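Chapter 6
Fingers, Pads and Markers: Keeping a Gripper Honest

In this chapter:
What the finger set on the Fisik cell is made of
Why the supplier's service interval should not be taken on trust
Inspecting pads, plates, bolts and markers
Setting the opening after a pad change
Resetting a test bench so that two runs can be compared

Most textbooks on robot upkeep begin with the arm. They cover joints, gearboxes, cables and brakes, and they come to the fingers late, as if these were tires on a car. We think this order is wrong. Over the years we have read plenty of fault reports that blamed the arm, the software or the last person on shift, and a good share of them ended with a worn pad or a bolt that had backed out by half a turn. The fingers are the only part of the machine that touches the work. They deserve a chapter, and they deserve it before you are allowed near a gearbox.

The machine used throughout this chapter is the Fisik two-finger cell, as set up in the teaching shop at Prultbridge. If your shop has another make, the part names will differ and the habits will not. Each finger has three things to look after: the pad, which is soft and ridged; the plate that carries it, held with small bolts; and the square marker on the plate, which a camera reads to work out how far apart the fingers are. The cell comes with a hand-held version of the same gripper, used for teaching and for checking a reach before the arm is asked to make it. It wears in the same places, so it gets the same inspection.

6.1 What the service sheet says, and what to make of it

The sheet supplied with the cell asks for a pad change every 1580 cycles. Students tend to like a figure of this kind. It is exact, it fits in a logbook, and it seems to settle the question. Before you accept it, ask what was being gripped during those cycles. A soft toy and the corner of a hardback do very different things to a ridge. So do a slow close and a fast one. The sheet gives no load, no speed and no object. Without those, the figure tells you when the supplier would like to sell you a pad.

We don't suggest throwing the sheet away. Use its number as an upper limit and let your own inspections set the real one. In the Prultbridge shop the first set of pads was changed at cycle 112, after a day of work with a box that had a torn metal edge. The next set went well past the point where the logbook said it should have failed. Neither result proves much alone. Together they are a fair reason to look at the pad in front of you before you look at the counter. 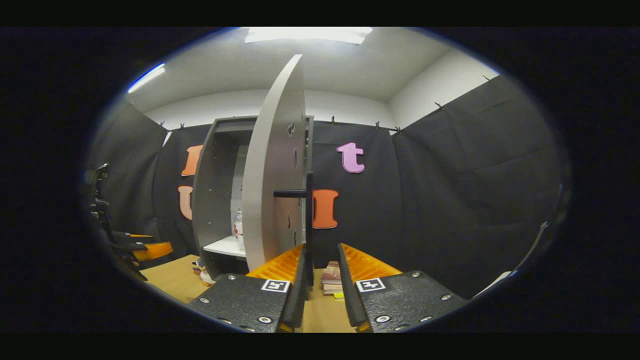

A second claim to treat with care is that the markers "need no attention." A printed square has no moving parts, it is true. It can still be scratched, lifted at a corner, or covered by a greasy thumb, and when that happens the gripper seldom stops with a clear message. It is more likely to report an opening that is slightly wrong, and to go on reporting it. Slightly wrong is harder to catch than broken. Wipe each marker with a dry cloth at every inspection, check that its corners are flat, and compare the reported opening with a steel rule at 15 mm and again at 40 mm. If one reading is good and the other is off, suspect the marker or the plate under it. If both are off by the same amount, suspect the zero.

6.2 The bench

Upkeep and testing can't be separated for long. Once you have changed a pad you will want to know whether the gripper is any better for it, and the only way to find out is to repeat a task under the same conditions. Here the trade has some bad habits. It is common to see a "before" run made on one day and an "after" run made on another, with the objects moved, the lights changed and a new person at the controls. The improvement that comes out of this is usually put down to the new part. We would put it down to nothing until the run was repeated.

A useful bench has plain surroundings and objects of several kinds. Doors and handles are worth including, as a pull across the pads shows up looseness that a straight squeeze will hide. An upright bottle is a good test of whether both fingers arrive together. Books are awkward in a different way: their covers can slide over each other when the grip is uneven. Whatever you choose, write down where it stood, and put it back there before each run.

Lighting matters more than beginners expect. The camera has to read both markers at every opening – glare on one of them can look just like a worn mount. Change the lights first, then reach for the hex key.

6.3 Order of work

The steps below are the ones used for the rest of the chapter. Carry them out in this order, with the power off until step 5.

1. Note the cycle count and the reason for the inspection.
2. Look at both pads from the side. Compare the ridges with those on an unused pad.
3. Try each plate bolt with a hex key. Do not tighten a bolt you haven't first tested for looseness, or you will lose the evidence.
4. Wipe and check both markers.
5. Restore power, close the fingers fully, and set the zero.
6. Check the opening against the rule at both distances.
7. Run the bench task and record the result, good or bad.

Change pads in pairs. The Reltlow catalog sells them singly and says that a new pad may be matched with a worn one. We have tried it, and the object drifted toward the worn side as the fingers closed. The Beaulieu pads fit the same plates and are a little thicker, so the zero must be set again even when the change seems too small to bother with.

Before reading on, find the last three pad changes in your own shop's logbook. For each, note whether the entry gives a reason or only a count. Keep your notes, as they will be needed for the exercise in Section 6.4.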